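Chapter 5
Rules for Recording in Private Homes

5.1 Where the rules begin

Most students meet the rules of robotics through the factory: the fence, the stop button, the yellow line on the floor. These things are important, and we studied them in the earlier chapters. In this chapter we leave the factory. Much of the material from which robots now learn to handle soft objects is recorded by people with hand-held grippers, in ordinary bedrooms and kitchens, and for such work there is no fence and often no supervisor in the house.

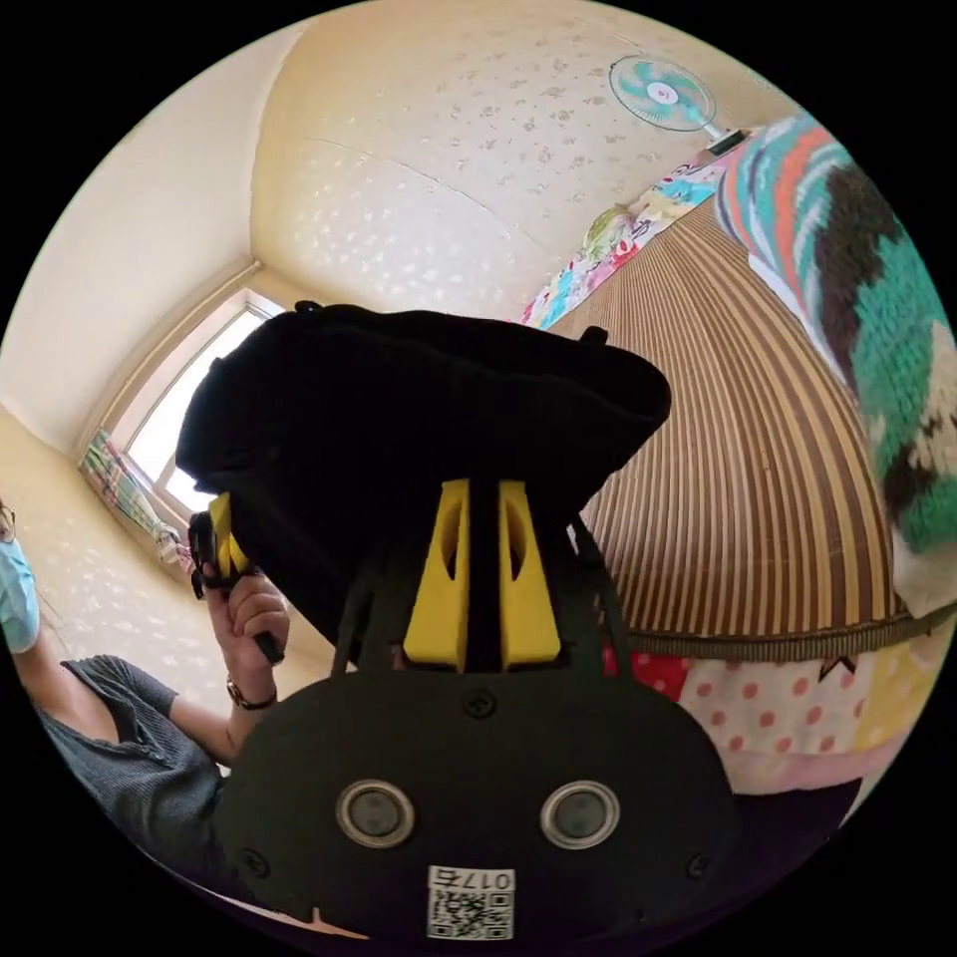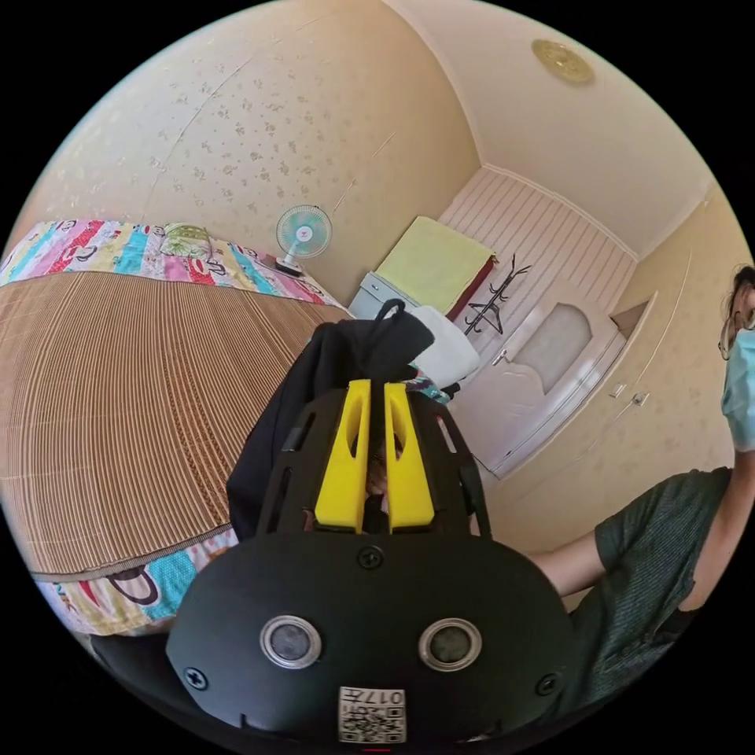 A black cloth bag, a bed with a woven mat, a person in a face mask: work of this kind looks simple, and many beginners ask why it should need rules at all. One reader of our first edition wrote to us that a rule book for picking up a bag was paper made for the sake of paper, and that a sensible operator would do the same things without it. Please tell me, the letter went on, which accident you are preventing.

We take this question seriously, and a large part of the chapter is an answer to it. The short answer is that accidents are only one of the matters with which a standard is concerned. A standard also protects the people whose rooms are recorded, and it protects the later user of the data, who was never in the room and must trust the notes that came with it.

5.2 Three kinds of document

It is useful to separate the words law, standard and good practice, because in everyday speech they are mixed.

A law binds everybody in the place where it is in force. If a recording shows a person who can be recognised, the law on personal data will usually apply, and no agreement between two firms can remove it.

A standard is a text agreed by a group of experts. It becomes binding when a contract or a law says so. Until then a firm may follow it freely, or follow only a part – but in the second case it must not claim the whole.

Good practice is the weakest of the three and the one most used. It is found in handbooks, checklists and training sheets. In this chapter we will use the Tulura Code, a short set of house rules written for teams which record in homes. The Code has 22 clauses. The complete text is in the appendix, in the version of 18 July 2025.

5.3 Consent and the room

Clause 2 of the Code says that consent must be given for the room as well as for the person. Students often find this strange. But a bedroom tells a lot about those who sleep in it. A wide lens held near a bed can record the walls, the furniture and the door, although the task concerns one object only. The householder must therefore be shown a sample recording, made with the same kind of lens, before signing.

The Code also asks that the operator should be included in the consent. An operator's face may enter the picture when two people work close together or when the device is turned. A face mask covers a part of the face, but it does not make a person anonymous. Hair, glasses, clothes and voice can be enough for a colleague or a neighbour.

5.4 Identification of the device

Every device must carry a mark which can be read by a person and by a machine. Both pictures at the start of the chapter show such a label, with the number 017 and a QR code, on the housing of the gripper. The rule looks small, but it has large effects. In the Rernthorpe study, which we will discuss in section 5.7, a set of 1,823 recordings was checked after one device had been found with a badly fixed lens. Roughly a fifth of them could not be connected to any device, and the team had to put them aside.

Clause 5 adds that the number must be written in the session notes by hand before the work starts. A label can be covered by cloth, or by the operator's own arm.

5.5 When to stop

The operator may stop a session at any time and does not have to give a reason. The householder has the same right. After a stop, the recording is kept closed until both sides have agreed in writing what will happen to it. If there is no agreement by the end of the period named in the contract, it is deleted.

Terms to know before section 5.6: consent for the room, device mark, session notes, closed recording.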